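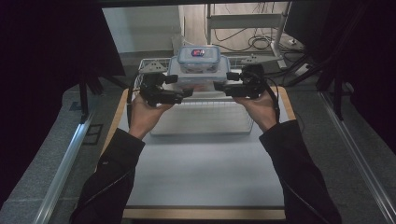

Workshop Tips: Handling Food Containers with Paired Grippers
Fivport Student Robotics Club — Member Resources

The following tips are provided for members preparing for the household round of the Cluris student competition. They apply to the storage task, in which lidded food containers are picked up, turned, set down and put away in a wire basket. Members who have not yet completed the bench introduction should do so before reserving a table.

Preparing the table

Clear the work surface of everything that does not belong to the task. Cups, phones and spare tools should go on the shelving. Wipe the surface with a damp cloth and dry it fully before the first recording; crumbs and grease transfer to the finger pads and are difficult to remove from foam.

Set the basket down before the containers and confirm that it sits flat. A basket that rocks will shift when a container is lowered against the rim, and the recording will have to be discarded.

Cables should leave the grippers toward the wrists with enough slack for a full turn of the hand. Check the slack by crossing and uncrossing the hands once before starting.

Choosing and caring for containers

Teams may bring containers from home, provided that they are clean, empty and free of cracks. Containers with clip-down lids are preferred for the storage task. Close every clip, including the one that is always stiff, and press along the rim with a thumb. A half-closed clip will catch on a finger pad.

Wash containers by hand in warm water with a small amount of dish soap. Do not use oil-based polish or spray cleaner on the outside. Stubborn label glue may be loosened with a paste of baking soda and water, left in place for 40 minutes and rinsed off. Labels in good condition may stay on.

Store containers with the lids resting on top, unlatched. Closed containers hold odors over the summer, as the club learned with the Akasier set.

Gripping and turning

Approach the container from both sides at the same height. Close one gripper until the pad makes contact, then the other, and lift only when both are holding. For turning, one gripper may carry the container while the other steadies an edge. Keep the pads on the flat part of the wall wherever possible and avoid pressing directly on a latch.

Speed is not scored in the household round. Members should work at the pace they would use to put away dishes in a quiet kitchen.

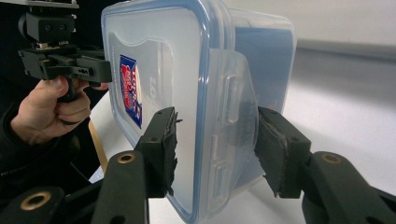
Leif Bråten writes that his team had better results once they agreed on which hand would lead before each recording. "We used to decide in the middle of the lift and both hands would hesitate," he notes. "Now we say left or right out loud and then start. I would also ask new members to practice with the small container first. It shows every mistake."

The club endorses this practice. The leading hand should be entered in the log in the column marked H.

Finger pads

Inspect the foam pads at the start and end of every session. Loose fibers should be trimmed with small scissors and never pulled. Dust may be lifted with masking tape wrapped around a finger, sticky side out. Do not wet the foam.

A pad that no longer holds a 600 gram container without slipping should be replaced. Replacement foam is kept in the second drawer in the Suksawat Room. Please write the date of replacement on the card in the drawer — the card, and not the drawer itself.

Between attempts

Return the containers and the basket to their starting positions. Open both grippers fully and pause over a clear part of the surface before beginning again. A short pause makes the start of each attempt much easier to find when the recordings are reviewed.

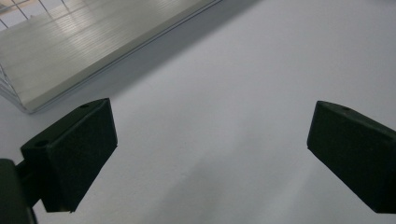

Gripper fingers open above a clear surface.

Session limits and closing up

Each team may record up to 50 attempts in one session. Hands tire sooner than most members expect, and a change of operator partway through is encouraged. The room closes at 9 p.m.; allow time to hang the cables, wipe the table and return the containers to the shelf. Logs for the November round are to be left in the tray by the door.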